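Workshop notebook, cutlery sorting cell
April 28, 2022

Picking up from yesterday's half page, which stopped when the coffee did. The arm is on the grid surface again, caddy at the back against the wall, labels facing out: 勺, 叉, 刀. Spoon, fork, knife, for those of us who still get the left and right ones crossed. Flimon wants numbers from us before they decide whether the sorting bench in the tray-return room gets an arm or keeps getting people.

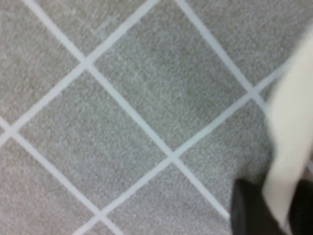
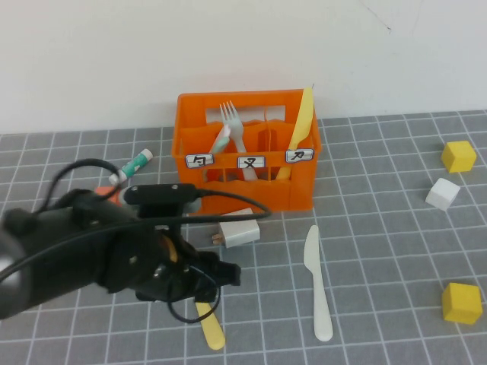
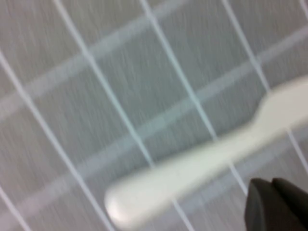
Same grid, two wrist views and the side camera between them.

Tian, reading over my shoulder, wanted to know what the evening shift is supposed to do with itself once this works. Sorting is the only job in that room you can do sitting down, Tian said, and if we take that one away, what's left is the lifting and the hot racks. Had we asked anyone on the shift which job they wanted rid of?

We had not. We had asked the people who signed the purchase request, and they have never wanted to be rid of sorting because they have never done it.

So, for the record, I went down to the tray-return room after lunch and asked. Answers, in the order I got them:

The worst job is scraping. It has always been the worst job.

Second worst is pulling the heavy bins to the dock, where the ramp has a lip that somebody promised to grind down last August.

Sorting came fourth, behind "the radio."

I wrote all this on the whiteboard under the heading REQUIREMENTS, where it looks rather lonely. The Nelex quote has a whole section called "operator benefits" and does not mention a ramp.

On to the bench itself. The test target is 1,000 pieces per run, mixed, with a person standing by for whatever the arm can't sort out. The last full run closed at 918 placed without help. Sounds fine in a meeting. What it means in the room is that somebody has to stay close enough to step in, can't sit because the stop button is at standing height, and can't walk off because the next stall might be in ten seconds or in ten minutes. We have taken a dull job done in a chair with company and made it a duller one done on your feet alone. I'd like that sentence in the report and I expect it to come out as "supervisory role."

Things to change before the next run:

Move the stop button, or add a second one at chair height. Cheap. Should have been done on day one.

Let the arm put doubtful pieces in a side tray and carry on. At present it halts and beeps until a human comes. A full side tray can be emptied whenever someone passes. Kineo's controller is supposed to allow this, page 146 of the manual, in a paragraph that was clearly translated on a bad day.

Change the beep. It is the same beep as the dishwasher door. Two people came running to the wrong machine this morning and one of them was me.

Keep stray stuff in the test mix. The real trays come back with chargers, tubes of cream, toys, once a set of keys. The people on the shift pull these out without thinking and put them on the shelf by the door, and half the building gets its belongings back that way. There is no line for this in the spec. If the arm goes in and the shelf stays empty, we'll hear about it long before we hear about throughput.

Also agreed with Tian, after some back and forth — the shift gets to label the caddies themselves. They already have an order they like and it isn't ours. It's a small edit in the config and saves everyone from relearning where the forks live because an engineer preferred it that way.

Less agreed: what to call the person at the bench. Nelex says "cell attendant." Flimon says "operator." The shift has so far suggested "babysitter," and since they're the ones who'll be doing it I've put that in the draft to see who reads drafts.

Hours are the part I can't answer from here. Flimon says no one loses any. I asked for that in writing, and the reply was a very warm email with no number in it. Asked again at four. The question goes at the top of the next entry until it has an answer, and I'd rather not ship the side-tray code until it does, though I realize that isn't how milestones work.

Open items:
Chair-height button, order 2 so there's a spare.
Side tray, find something that isn't orange.
New beep. Not the doorbell one.
Ramp lip. Not our department. Sent the request anyway.
Ask the shift about the radio.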